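讲稿备注（自己看的，不发给听众）
题目：小的收纳，慢的整理——家里的纸怎么办
2024年11月25日

开场
先问好，说慢一点。我的中文不是母语，如果有的词用得奇怪，请大家举手问我，我不会不好意思。
我叫 Lurdes Cardoso，做家庭档案整理已经8年。家庭档案听起来很大，其实就是家里的纸：信、收据、孩子的成绩单、外婆的菜谱、旧的护照。
（停一下，让大家想一想自己家的纸在哪里。）

第一部分：我为什么开始做这件事
讲 Tavares 家的房子。搬家以前，他们请我去看三个房间的纸。我估计要两个星期，最后做了整个冬天。光是信就有1000多封，有的还没有拆开。
这里要讲：我那时候的错误是先买盒子。我买了很多漂亮的盒子，尺寸都不对，信放进去要折，折了就容易裂。后来我的规则是，先量纸，再买盒子。
如果时间不够，跳过盒子的颜色那一段。

第二部分：分堆
不要按年份开始分。按年份分很慢，因为很多纸上没有年份，你会坐在那里猜。
我的办法是按“谁会来找它”分。税务的人会来找的，一堆。医生会问的，一堆。家里人想看的，一堆。谁都不会来找的，先放一边，过一个月再看。
举例：Dellano 先生的保修单。他留着70张保修单，大部分的机器已经不在家里了。我们一起看，每一张他都要讲一个故事，一个下午只看完一半。我觉得这个下午没有浪费，可是收费的时候我有一点为难。（这里一般有人笑，等一等。）
提醒：订书钉和回形针要拿掉，会生锈。橡皮筋也是，时间长了会粘在纸上，很难弄干净。透明胶带不要自己撕，请问专门修复的人。
有人会问要不要全部扫描。我的回答：常常要用的扫描，重要的也扫描，但是原件留着。扫描以后文件的名字要写清楚，不然电脑里只是多了另外一个乱的抽屉。

第三部分：放在哪里
不放阁楼，夏天太热。不放地下室，怕潮。最好是住人的房间，里面的墙，不靠外墙。
每天要用的纸，我建议放小抽屉，不要放大抽屉。大抽屉会让人偷懒，什么都往里面放，三个月以后又要从头整理。小抽屉满了，你马上知道。
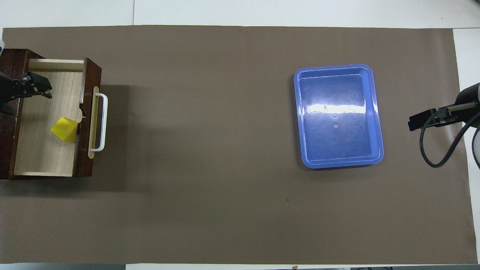 一个抽屉只放一种纸。比如我自己家，一个放账单，一个放医院的单子，不混在一起。家里别的人也要能懂这个规则，所以标签请写简单的词。我以前写过“待处理之二”，我先生问我“之一”在哪里，我也不知道。
木头的家具放旧纸，中间最好隔一个无酸的纸袋。这一点大家常常忘记。新的家具味道重，先开着抽屉放几天再用。
预算的问题：不用买贵的。听众里如果有人问 Workov 或者 Malov 的文件夹哪个好，我说我两个都用过，差别不大，看尺寸合不合适。

练习（十分钟）
请大家拿出自己包里的纸，全部放在桌上，分成三堆。不用给别人看。
我在中间走，不要站在一个人后面太久，上次有一位女士觉得紧张。

最后
回去以后先做一个抽屉，只做一个。做完了再想下一个。
提问时间。发言的人请用话筒，后面的人听不到。
讲义放在门口，拿一份就好，印得不多。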